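# 我的播客应用想认识我的朋友

我手机里有一个听播客的应用,叫Ivard。认识它的人不多,图标是一块灰色的方砖,中间一个白点,放在主屏幕上像是哪个应用没加载出来。我喜欢它好几年了,喜欢的理由说出来有点寒碜:它什么都不问我。打开,节目在那里,按一下,有人开始说话。听到一半去接电话,回来它还停在那个字上。

上周它更新了。更新说明只有一行:"我们让收听变得更有温度。"

做软件的人一写到温度,我就会去看一眼权限列表。果然多了一项,通讯录。

装好以后首页换了。原来的节目列表缩到第三屏,第一屏叫"客厅"。客厅里有几个圆形的空头像,底下写着"你的朋友正在听什么?"再底下是一个很大的蓝色按钮,写"邀请他们"。按钮旁边有一个很小的灰字"以后再说"。我点了以后再说。第二天早上它问我,现在是不是以后了。

我想了想我的朋友们在听什么。有一个在听教人怎么早起的节目,他中午起床。有一个只听凶杀案。还有一个把同一集讲古罗马下水道的节目反复听,用来睡觉,听了一年也没听到下水道通到哪里。这些事我本来就知道,是吃饭的时候他们自己说的。我没觉得需要一个客厅。

## 隐藏菜单

我这个人闲的时候会去翻应用的安装包。水平很差,基本上就是解压缩,然后在文本里搜有意思的词,跟翻别人家的抽屉差不多,只不过这个抽屉是人家自己搬到我家里来的。

Ivard的安装包现在超过了100 MB。旧版小得多,小到我当年以为没下完。多出来的部分里有一整套贴纸,有一只戴耳机的水獭,水獭会根据你听的节目类型换表情。听财经节目的时候它戴眼镜。听凶杀案的时候它也戴眼镜,可能画到那里没有预算了。

字符串文件里有一串还没启用的文案,我抄几条:

- "你比所有好友都听得更久!"
- "你的好友刚刚跳过了你推荐的节目"
- "连续收听中断了,水獭很担心你"
- "用Zekitz账户继续"

前三条我看了只是不高兴,第四条让我把茶杯放下了。

Zekitz是做什么的,我一时没想起来,只觉得名字眼熟,像某种感冒药。后来在邮箱里一搜,搜出来一大堆。它最早是卖优惠券的,后来做过打车拼单,再后来做"生活方式账户",意思大概是你在它那里登录一次,它就在所有地方都认识你。我有它的账户。我不记得自己注册过,密码提示写的是"老地方",我到现在也没想起来老地方是什么地方。

应用里没有任何一处提到Zekitz。官网也没有。隐私条款倒是改了,改得很勤快,"合作伙伴"这个词从前出现在最后一段,现在搬到了第二段,住得越来越靠近大门口。

## 我写了一封信

我给Ivard的客服写了信。态度很好,先夸了一段,说用了很久,说暂停键的位置特别合理。然后问:通讯录权限能不能不给,客厅能不能关掉,Zekitz是怎么回事。

回信来得很快,快得让人起疑。信里说感谢我对客厅功能的热情。又说如果我遇到邀请朋友的困难,可以尝试重新启动手机。

我回信说我没有遇到邀请朋友的困难,我遇到的困难是它想让我邀请朋友。

第二封回信感谢了我对邀请功能的热情。

我于是去了他们的用户论坛。论坛的界面还是老样子,发帖按钮有时候要按两次,按两次有时候就发两遍,所以那里每一句牢骚都显得特别坚定。置顶帖是一个叫Gertraud Gisler的用户写的,标题是《关于如何继续使用旧版》,写得极其冷静,像一份家用电器的除霜说明。步骤如下,我转述的时候删掉了她对水獭的评价:

1. 先在设置里把订阅列表导出成文件,存到手机以外的地方。
2. 卸载新版。
3. 关掉应用商店的自动更新。
4. 装回旧版,导入文件,第一次打开时断网。

底下跟帖很长。有人问断网之后怎么下载节目,她回答:"第一次打开时。"有人问能不能不断网,她回答:"请读第四条。"有人说他觉得水獭还挺可爱的,没有人理他。

我照做了。做到第三步卡了一阵,商店那个自动更新的开关藏在一个叫"体验"的分类底下,而"体验"藏在"更多"底下,"更多"在向左滑的那一屏,那一屏平时是放广告的。我找到它的时候有一种考古的心情。开关关掉之后弹出一个窗口,问我是否确定要放弃最好的体验。我确定。

旧版装回来了,灰色方砖,白点。列表是空的,导入,列表满了。我按了一下那集听到一半的节目,它从头开始播。进度没有导出来。Gertraud的帖子里没提进度,我翻回去看,第一条下面有一行小字:"进度不会保留。"所以是我没读完第一条。

## 创始人说了几句

Ivard是一个小团队做的,早期就是Dionysis Bakalis一个人。他从前在自己的主页上写更新日志,写得比应用本身还好看。有一条我一直记得,是说修了一个毛病,那个毛病会让所有主持人在倍速播放时听起来像在认错,他说他犹豫了很久要不要修。

昨天他在论坛上露面了。帖子不长,我概括一下:服务器要钱,付费版卖得不好,愿意出钱的公司都问同一个问题,就是你的用户彼此认识吗。他回答不认识,人家就把电脑合上了。所以有了客厅。关于Zekitz,他说"目前没有可以宣布的消息",这种句子谁都会翻译。

我读完以后气消了一半。剩下一半还在,不过方向变了一点,有一部分转回来对着我自己。付费版一年8欧元,我看着那个页面看了好几年,每次都觉得下次再买。同一段时间里我给一个只用了两次的修图软件交了整整一年的钱,忘了取消,那个软件的功能是把天空换成别的天空。

我在论坛里问现在买付费版还来得及吗。Gertraud Gisler回答:"付费版也有客厅。"

## 别的选择

有读者大概要推荐别的播客应用给我,先说一下我已经试过的,省得大家费事。

Zacharias很漂亮,字体很讲究,讲究到单集标题只显示前面几个字,其余的渐渐淡出到背景里去,像主持人说着说着走开了。我订的节目标题大多以节目名开头,于是列表里每一行都一样,我像在听一档永远同一集的节目。它还有一个"智能去静音",能把人说话之间的停顿剪掉。我听的一个访谈节目,主持人每次提问后会等很久,嘉宾叹一口气再开始讲,那口气是全节目最好的部分。去静音之后变成了两个人吵架。

Ladiletti是开源的,功能什么都有,设置页一共有多长我不知道,我没有滑到过底。第一次打开它先问我缓存策略选哪种,给了几个缩写,旁边有个问号,点问号会跳到一个讨论页面,里面两个开发者从早吵到晚,结论是下一版再定。我尊重这种软件,逢人便说它好,自己不用。

系统自带的那个我也开过。它向我推荐了一档教人怎么使用播客的播客。
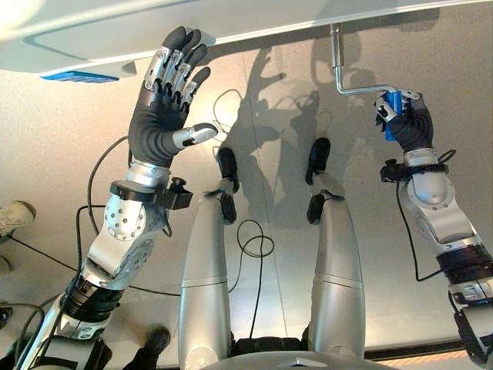

*本页最后修改:2018年7月*

补充几句,昨晚到今天陆续有人来信,集中回一下。

问旧版安装文件在哪里下的:Gertraud的帖子里有链接,我不转,她每隔几天换一次地方,而且她对不看原帖的人不太客气,我领教过了。

问旧版能撑多久:不知道。节目封面已经有几张刷不出来,显示成灰方块,跟应用图标倒是配套。搜索也变慢了,输入节目名之后要等一会儿,有一次等出来的结果是空的,再输一遍又有了。订阅的更新暂时都正常。哪天连这个也停了,我会老老实实去Ladiletti的设置页里从第一行开始读。

有一位说他就是论坛里那个觉得水獭可爱的人。你好。我又看了一遍那只水獭,下雨的那张画得确实不错,伞比头大。如果单独出一套贴纸,不要我的通讯录,我可以考虑。

另一位问我为什么不干脆把朋友邀请进去,试用一个星期再下判断,说我这样写不够公平。我觉得有道理,就在备用的那台旧平板上装了新版,只邀请了一个人,就是用古罗马下水道催眠的那位。他接受了邀请。当天夜里我的平板亮了:"你的好友正在收听!"过了一阵又亮了:"你的好友仍在收听!"我发消息给他,问他是不是还没睡。他第二天中午才回,说睡着了,一直放着呢,怎么了。

所以在客厅的统计里,他是我们两个人中间最用功的听众,水獭给他戴了一顶桂冠。我的那一栏写着"加油"。

还有Zekitz。今天早上它给我发了一封邮件,标题是"好久不见,你喜欢听什么?"正文里放着一张打车优惠券,已经过期了。我试着登录进去注销账户,它要我先验证密码提示问题。

老地方。我试了老家的街名,试了大学门口那家面馆,试了上一份工作的楼层,都不对。再错一次就要锁定,我打算先想两天。要是有哪位从前跟我约过什么老地方,麻烦来信说一声。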